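Kitchen Tips: Do Those Produce-Saving Tricks Work?

Every few months somebody sends me another list of ways to keep fruit and vegetables fresh "for weeks." I've tried most of them by now. A few earn their place and a good many are a way of selling you a plastic box. My notes follow, last gone over on 29th August.

Green bags and drawer discs

The Kosell bags claim to soak up the gas that ripening fruit gives off. I put half a bunch of broccoli in one and the other half in an ordinary bread bag with the top folded over. Same drawer, same shelf life, as far as I could tell. Both halves were limp by day 10. If you have the bags already, use them up. I wouldn't buy more.

The Rorkham disc, which sits in the crisper drawer and looks like a hockey puck, I can't speak for either way. My lettuce lasted well the month I had it, but that was March and the kitchen was cold. I took it out and the next lettuce lasted well too.

Paper towel in the salad box

This one works. Line the box, put the leaves in dry, lay another sheet on top, close the lid. Change the paper when it feels damp. I get a good extra few days out of spinach this way, and the towels can be dried and used to wipe the counter.

Herbs in a glass of water

Fine for parsley and cilantro, in the fridge, with a loose bag over the top. Basil hates the fridge and goes black. Leave it out on the counter in water, away from the stove. I've read that you should add sugar, or an aspirin, or a penny. I tried the sugar and got cloudy water.

Vinegar baths for berries

One part vinegar to three parts water, a quick dip, a good rinse. People swear by it. My complaint is the drying, because a wet raspberry goes moldy faster than one you never washed, vinegar or no vinegar. If you have the patience to spread them all out on a towel, go ahead. I eat mine within two days and skip the whole business.

Potatoes and onions

Keep them apart if you've got the room. I used to think this was an old wives' tale, and I'm still not fully sold, but the dark and the airflow matter more than anything. A paper sack with the top open beats the sealed Leltska bin I paid too much for. The bin sweated. I keep dog food in it now.

Bananas

More nonsense is talked about bananas than any other fruit. Wrapping the stems in plastic film is the favorite. I wrapped one bunch, left one bare and set them at opposite ends of the counter. The wrapped ones may have been a day behind – I wouldn't swear to it in court. 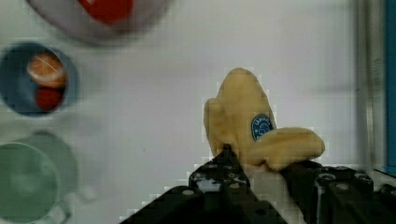 Hanging them on a hook does stop the bruise you get on the underside, so I'll give the hook that much. It doesn't slow the ripening. The fridge does slow it, if you wait until they're ripe first. The skin turns an ugly brown and the inside stays fine for several more days. Put them in green and they may never ripen properly.

Past that point, peel them, break them up and freeze them flat on a tray before you bag them. Freezing them whole in the skin is a popular tip, and then you get to peel a frozen banana, which is a miserable job. For banana bread I freeze in bags of 300 grams, enough for one loaf in my pan.

Washing sprays

I gave the Pal produce wash a fair try and then went back to the cold tap and a vegetable brush. If you like the smell, that's your affair. Apples and cucumbers came out looking the same to me.

Next up will be bread boxes – I have two on loan and low hopes for both.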